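Two arms, one shift lead: how Donix reassigned its handling work

Yiran Mao has run the day shift at the Donix test center in Korkenville for 4 years. The center checks two-armed robots built for household tidying before they go out to rental customers, and until last August every check was done by a person standing next to the machine with a tablet. Most of those checks are now started, timed and scored by a scheduling program called Akura. Mao spoke to us in the break room before the 2 p.m. changeover.

The old routine, she said, was simple to describe and hard on the feet. A technician placed an item, started the run, watched the arm close on it, entered a score and put the item back. "A full acceptance set is 2000 picks. You did your part of it, and then the next shift did theirs. By the end of a set the scores drifted. I could see it in the logs. A grip that got a pass at 9 in the morning got a fail at 4."

Akura took over the scoring first. It reads motor current and finger position at the wrist and compares the two against limits set for each item. Resetting came later, and only in part: the robot now returns an item to its start position when the grip was clean, and calls a technician when it was not.

"The calls are the job now," Mao said. "Before, you were busy all the time at a low level. Now you sit at the desk, a call comes in, and you have to work out what went wrong without having watched it. That is a different skill. Some people had it already and some needed a few months."

The test rooms are furnished as living rooms, with ordinary goods on ordinary tables. Mao argued for this when the company wanted plain steel benches, which are easier to clean and to measure from.
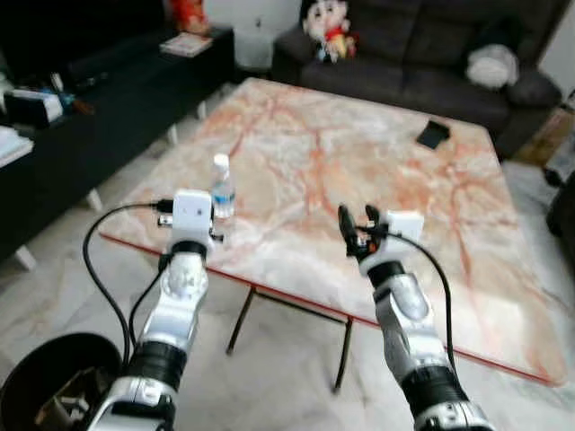
"A glossy top gives you reflections, and a clear bottle gives you very little edge to find," she said. "Put the two together and the vision score goes down. We want it to go down here. On a steel bench with a painted block, everything passes and the customer finds the problem for us."

Cables are her other subject. On the Guo, the model her shift tests most, the wrist cables run outside the arm, and a technician checks the slack by hand before each set. Akura has no sensor for it. Mao has asked for the check to stay manual and to appear on the shift sheet as paid time, which it did not at first. "The software group counted a set as starting when the arm moved. The set starts when you walk into the room."

The day shift had 29 people before the change and has the same number today, though the work is divided differently. Placing and scoring used to fill most of the hours. Fault review now takes the largest share, followed by room setup and by writing the grip limits that Akura uses. The limits were written by engineers at first. Mao's technicians asked for edit rights after a run of false fails on soft packaging, and got them with a second person signing off each change.

Not everyone likes the new arrangement. Two technicians moved to shipping, where the work is on foot and the day is predictable. Mao does not regard that as a failure of training. "They told me the desk made them tired in a way the floor never did. I believe them. I get it too, mostly after lunch."

She has a shorter list of complaints of her own. Calls arrive in the order they are raised, so a dropped item waits behind a routine question about lighting. Scores can be exported by room but not by technician, a limit she asked for and still defends, although it makes her own planning slower. And the call tone is the same for every room.

"They have promised me separate tones," she said, and went to hand over the shift.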